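Household robots still slow at tidying up, Edholm trial finds

18 December 2024

A robot arm that can pick blocks off a rug and put them away is still a long way from being left alone in a family living room, according to results published by Fistholm, the Edholm firm that has been testing one since April.

The company set its control software 1276 tidying tasks in simulation. Each began with a few plain items on the floor, such as blocks, bars and sticks, and a request to move one of them to a given spot. The software finished 228 of the tasks without a dropped item, a wrong choice or a stop for a fresh instruction. A further group was completed after one or more failed tries, but Fistholm has not counted those as passes.

Long, thin items gave the most trouble. The gripper has to line up with the narrow side of a bar before closing, and a small error in the angle is enough to push it away or tip it over. Shadows made matters worse. In the dimmer runs, the software often took the dark edge of a shadow for the edge of the item and reached for the wrong place.

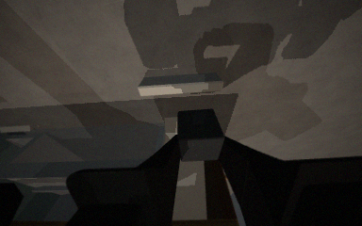 The gripper and a long bar in one of the simulated scenes.

Fistholm said its software did better with cubes and larger blocks, which can be gripped from more than one side. Even so, the average time for a single item was 39 seconds, and that figure covers only the tasks that were passed. A parent clearing the same floor by hand would be done well before the arm had dealt with its second block.

The trial did not include soft items. Socks, towels and cuddly toys change shape when they are lifted, and the firm said it would not move on to them until the results for hard items had improved. Nor did it include stairs, pets or people walking through the room.

The layout of the floor was changed between tasks. Items were turned to new angles, moved closer together or placed beside something bigger, so that the arm could not rely on going back to the same point each time. 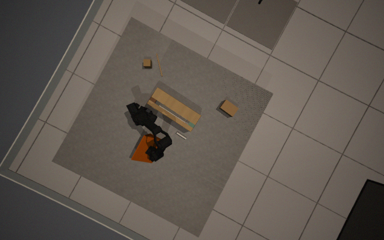 Crowding was the second most common cause of failure after poor grip. When two items lay close to each other, the arm could knock one while reaching for the other, and the software then had to work out the positions again from the start. Fistholm is now working on a change that would let it clear the nearer item first.

Firms have been promising help with chores for a long time. Getlow, which makes sorting equipment for warehouses, showed a table-clearing arm in 1995 and dropped it without putting it on sale. The company still sells to warehouses and says it has no plans to return to the home. Its machines do well on the shop floor, it said, where boxes come in known sizes and arrive along a belt, and where the lighting stays the same all day.

Vương, a smaller company that supplies shelf-stocking arms to shops, takes a more hopeful view. It expects simple floor clearing to reach hotels and nurseries before private homes, as those places have set hours when rooms are empty and staff on hand to deal with a jam. It has not given a date or a price.

Fistholm has not said what a home version of its own system might cost. It plans to run the same tasks again with the revised software and to publish both sets of results side by side, including the failures. Tests with a physical arm will follow if the number of passes rises far enough, though the firm has not said where it has set that mark.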